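Sumilthorpe Guest Rooms: Where We Are This Month

Progress report for Ornella Ferri, Brynjólfsdóttir Fund
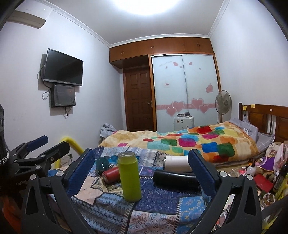
The back bedroom at Sumilthorpe, mid-sort, with the patchwork quilt and the squares blanket on the bed.

Hi Ornella,

You asked for news on the bedrooms, and I've got plenty, so grab a coffee. I'll start with the back bedroom, because that's where most of my month went and where most of your bedding money has ended up!

You'll remember from my last report that the room had turned into the place where things went when no one could decide about them. Every family that stays with us leaves something behind (shampoo, half a tube of something, one slipper), and it all drifted up there. So the first job was getting it out of bags and cupboards and into the open where Aksel and I could argue over it. The quilt became our sorting spot. I'd put a few bottles and cans down on it, we'd decide, and then the next few came out. The lime-green bottle got its turn, and so did the red can and the little teal box, and I'm happy to say we managed to be fairly ruthless. Opened toiletries go. Sealed ones go in the welcome baskets. Anything we can't identify goes, even if Aksel thinks it might be useful.

The heap beside the bed is the part I'm less proud of. The white spray bottle, the pink plastic bag and the purple cloth are all in there, along with a red box, and I'd love to tell you it's all been dealt with. It hasn't. I've done two passes and what's left is the awkward stuff. I'm giving it one more afternoon and then it's leaving the room whether I've made up my mind or not.

Clothes are going better. The gray pile by the wall was next on the list when we stopped. Our rule now is that clothing left behind gets washed, kept for a month in case the family calls, and then passed along to the Jorketeo exchange in town. They've been really good to us and they take nearly everything as long as it's clean.

Bedding

Okay, the fun part. The quilt is the paisley and reindeer one I wrote to you about (navy, light blue, pink, cream, a bit of everything) and I still think it's the nicest thing in the house. The big one beyond it is the yellow blanket with the large colored squares, and between the two of them that bed is the cheeriest spot on the whole floor. I know you were worried the patterns would fight. They do, a little! But the kids who come through here go straight for that bed, and one small girl asked if she could take the reindeer home with her, so I'm calling it a success.

We spent $500 on bedding out of your grant. $300 of that went on blankets and quilts, $100 on pillows, and the last $100 on mattress covers, which are dull but were badly needed. Receipts are in the folder I'm mailing you. The pillows are plain gray. I went back and forth on that and decided there was enough going on already.

One thing I'd do differently is wash everything before it goes on a bed. I put one new blanket straight out in the front room and it shed yellow fluff on everybody for a week.

Walls and wiring

The TV is up on the wall in the back bedroom and so is the air conditioner, and I'm glad to have both of them off the floor plan, so to speak. The cables are another matter. There's one hanging off the side of the TV and more dangling from the panel underneath, and it looks a mess. Aksel has priced up some cable covers from Brilludus and they aren't expensive, so unless you object I'll take those out of the repairs line. I want that finished before we put a family with a toddler in there.

The yellow padded rail along the bottom of the wall is staying. I did think about taking it out when we first talked about repainting, but it's soft and it's low, and it's exactly where a little one bumps into things. I'd also like a safety cap on the outlet underneath it, and that's on my shopping list.

The wooden headboard stays too. It's brown and old-fashioned and I've grown fond of it. The two sticky notes on top are mine, by the way, and they'll come off when the room is signed off. I work in sticky notes. Aksel has given up on me.

What's slow

Storage, mainly. We've got 3 bedrooms in this round of work and not nearly enough cupboard space between them, so whatever we tidy in one room tends to turn up in another. I had hoped to have shelves in by now. The carpenter we wanted is booked until January and I'd rather wait for him than put up something wobbly. In the meantime I've bought lidded bins, and they go under the beds.

The front room is painted and in use. The middle room is stripped and waiting for paint. I lost some days there to a leak under the window, now fixed, and the plaster needs to dry out properly before we touch it. I'll send you the paint color before I buy it this time, I promise!

What I need from you

A yes or no on the cable covers, please, and on whether I can move what's left in the linen line over to storage. It would help a lot. Aksel also wants to know if the fund would look at a second washing machine next round. I told him I'd ask, so I'm asking. The one we have runs from seven in the morning until we go to bed.

Come and see the rooms if you're passing. Mornings are best, before the laundry takes over the hallway, and Aksel will make you lunch if you give him a day's warning.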